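We use cookies to remember your settings. By staying on this page you agree to our cookie notice. Accept

Indumlow House Residents – Minutes, 22 Aug 2019

Dorian Collet opened the meeting and thanked everyone for coming out, and for the lemon bars, which were gone before we reached item two. The last minutes were agreed with one correction to the spelling of Bataineh.

Bedding. We had a long and friendly talk about quilts and comforters for the guest bedrooms. The linen fund stands at $671, and Dorian has a price of $219 from Protby for washing the heavy bedding before the fall visitors arrive. Agreed to go ahead. Several people spoke up for keeping the floral quilts in use, even the faded ones, and it was agreed that they stay on the beds with a plain comforter on top for colder nights.

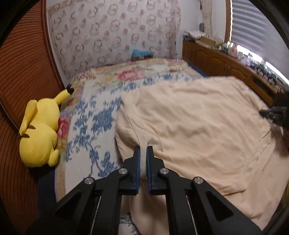 Folding comforters in thirds was felt to be easier on the arms than rolling them, and Dorian kindly offered to show anyone who would like to learn. Stuffed toys may stay on the beds – there was real warmth in the room on this point – but should be moved to a chair on wash days.

Closet doors. Carried over to September.

Next meeting in the front room, same time. Please bring a spare pillowcase if you have one.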